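4. Running the project with students

4.1 How the module was arranged

The work we describe in this section was carried out by undergraduates in their second year, as part of a practical module that the department has offered, in one shape or another, for a good while now. Earlier versions of the module asked each group to build a small wheeled vehicle and drive it round a taped course, and although the students were always fond of their vehicles, we came to feel that most of the learning happened in the first fortnight and that the remaining weeks were largely spent hunting for loose battery leads. When the module came round again in September we decided, with some nervousness, to hand the groups a question about manipulation instead. The question was simple enough to write on one line of the whiteboard, where it stayed for the whole term: how can a person with no robot arm to hand show a machine how to pick something up?

The project as a whole was given the name Voyle, which one of the groups came up with and the others grew used to. Each group was lent a gripper that is held and worked by hand, with a camera mounted on it, so that whatever the camera records is close to what the same gripper would see if it were fitted to an arm. The students collected demonstrations with these grippers, looked through them, labelled them, threw a good many of them away, and then trained a modest policy on what was left. The training code was our own, kept in a repository we call Listura, and the labelling was done in a little browser tool, Nalow, which Iestyn Pugh wrote over the summer and went on mending, very patiently, all through the term.

We had four groups. We tried not to put friends together and we tried not to split them up either, and in the end we let the students sort themselves out over a cup of tea, which worked at least as well as anything we have done with spreadsheets. Every group kept a paper logbook as well as its files. Several students grumbled about the paper at first, and we quite understood, but the logbooks became by far our best source for this section, and where we say below that a group noticed or decided something, it is nearly always because somebody took the trouble to write it down at the time.

4.2 Collecting the demonstrations

The task we set was a tidying task. A handful of soft and awkward household things were to be picked up from the ground and put down again in a given spot: a rolled sock, a sponge, a tea towel, a small cloth bag. We chose the ground over a tabletop for the plain reason that our teaching room has far more floor than table, and also because working low down asks the person holding the gripper to think about how they bend, how they turn the wrist, and how the thing they want to pick up comes into sight. A student standing at a bench can get away with rather lazy movements. A student kneeling on a hard floor finds out very quickly which approach is comfortable and which is not, and those habits go straight into the recordings.

Between them the groups recorded 357 demonstrations over the term. That is a small number by the standards of published work in this area, and we would not want any reader to think that we are offering it as a dataset for general use. For a class it felt like a great deal. Each demonstration had to be set up, performed, saved under a sensible name and written into the logbook, and the students took turns at each of these jobs so that no one was left holding the pen all term long.

We gave very little guidance on how to hold the gripper. The written instructions said to begin with the fingers open, to move at a steady pace, to close once and firmly, and to keep the fingers in view throughout. Everything else was left to the groups, partly because we wanted to see what they would do, and partly because we have found over the years that students will defend a habit they have made up for themselves with much more care than one they were handed. One group practised with a metronome. Another had a long and quite heated discussion, recorded over two full pages, about whether the gripper ought to come at the sponge from the side or from above, and then agreed to do half of each, which was a better design than we would have suggested.

4.3 Looking at the pictures

The part of the module we had planned least carefully turned out to be the part the students talked about most. Before any training was allowed, every group had to sit down together and look through still pictures taken from its own recordings. We had put this into the timetable as a single session. It ran over into a second and then a third, and we let it, as the conversation was so good.

Nalow shows one picture at a time, with a box underneath for a label and a larger box for remarks. The labels were few: open and empty, closing, holding, letting go, and cannot tell. We were keen on the last of these and said so often, since beginners are inclined to guess when they would do better to admit they are unsure. Two students labelled each picture without seeing the other's answer. On the first pass they agreed on 83 per cent of the pictures, and nearly all of the disagreement lay between open and closing, where a single still really does leave a person wondering. Iestyn then added a button that showed the neighbouring pictures as well, and the students were much happier, though one of them wrote in the remarks box that it felt a bit like cheating.

We asked the groups to write, for a selection of pictures, a few lines on what the machine would have to go on if it were given that picture and nothing more. The best answers were very plain. They talked about where the two fingers were, how much ground could be seen between them, and what there was, if anything, for the eye to settle on. One of the pictures we used in the teaching afterwards is given as Figure 3. It is a useful one for beginners because the dark fingers stand out so clearly from the pale tiles, and because there is nothing held in the gap, so that all the talk has to be about the gripper and the floor. The students were quick to point out the crossing grout lines, which give some sense of how the camera is turned, and a little slower to point out the faint grey smudge on the tile. Once somebody had mentioned the smudge it was discussed at length. Would a trained policy treat it as something to be picked up? Would it matter? Should the floor be mopped before every session, or would it be wiser to leave a few marks about so that the policy learnt to take no notice of them?

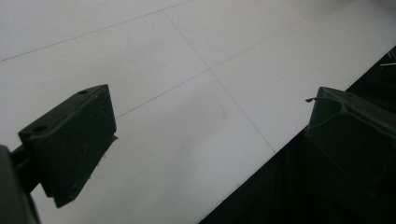

Figure 3. The gripper open and empty over the tiled floor, as used in the labelling exercise. The left finger is the nearer of the two. The thin strand at the edge of the right finger was missed by a good number of students at the first look.

4.4 What the groups made of it

With the labelling finished, each group trained a policy on its own demonstrations and then a second one on everybody's put together. Our arm is an elderly one and we had it for a short while only, so the trials were brief, and we ran them with the whole class gathered round. Taken over all the trials, the policies trained on a single group's recordings managed to pick up and put down the object 62 per cent of the time. We do not give a figure for the shared policies, for the awkward reason that the arm was needed elsewhere before the last two groups had finished, and it would be unfair to set a full count beside half of one.

What we can say is that the students read the failures well. Because they had spent so long with their own pictures, they had ideas ready when something went wrong, and the ideas could be checked. The group that had split its approaches between side and above noticed that its policy seemed to hesitate over the sponge, and went back to the logbook to see which recordings had been made by whom. A second group suspected that its gripper had been held rather lower than everyone else's, and found that this was so. The smudge question was tried as well, in a small way, with a few marks made on the tiles in washable pen. The arm paid them no attention that we could see, but the number of trials was tiny and we would not lean on it.

The reports were handed in on November 10, 2022, and they were longer than we had asked for. Several of them gave more room to the labelling than to the training, which in a different year we might have marked down. Here we thought it fair. The students had plainly come to see the recordings as their own work, with all the pride and embarrassment that brings, and some of the most thoughtful writing was about pictures they had decided to leave out.

4.5 Some notes for colleagues

A few practical matters may be of help to anyone thinking of running something similar. Kneeling mats are worth having, and we should have bought them at the start. Naming of files wants settling before the first recording is made; ours was settled after the second week, and one group's early files are still in a folder called Zindevach, after a card game its members were playing at the time, which the Listura loader now has a special line of code to deal with.

The double labelling takes far longer than it looks on paper, and we would now set aside at least three sessions for it and take something else out. We would also bring the arm in earlier, even if only for an afternoon, so that the students could watch a policy fail before they had finished collecting and could go back and record more with that in mind. Two of the groups asked for exactly this in their reports. We have booked the arm for the opening weeks of the next run of the module, and Iestyn is adding a page to Nalow on which the trial notes can be kept beside the pictures they refer to.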